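Anyone else holding small-cap funds through January?

zbarta
19/12/2023
I've had money in the Bostovel small-company fund for a couple of years and it's been a slog. Large caps ran away this year and mine just sat there. Now it's perking up and of course I'm itching to sell. I've got 111 shares left after trimming in the spring. Do I hold, or move it all to a plain index fund and stop checking my phone at lunch?

gleice_h
Hold! You sat through the boring part, why leave now? If rates come down, small companies with a lot of floating debt feel it first. I added another $1,000 last week (yes, I know, chasing).

toledo_wash
Gotta disagree with Gleice. "If rates come down" is doing a lot of work there. The market has already priced in a bunch of cuts. I sold two of my small-cap funds and I sleep fine.

josuepaiva
Depends what's in it. Mine is heavy on consumer stuff, drinks and packaging and so on, and those names barely move with rates. What hurts them is what they pay for plastic and freight.
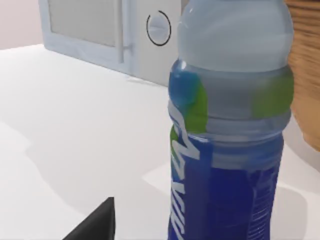

Plastic bottle with a blue label, computer render

zbarta
Mostly regional banks and some industrials, I think? The last report was 2 pages and kind of vague.

toledo_wash
Regional banks, after the spring we just had? No thanks.

gleice_h
They've bounced a lot since then – you're always a year behind, Wash.

josuepaiva
Check the expense ratio too. I left Treveck over fees, nothing to do with returns.

zbarta
Okay, selling half and keeping half. Wash can yell at me in January.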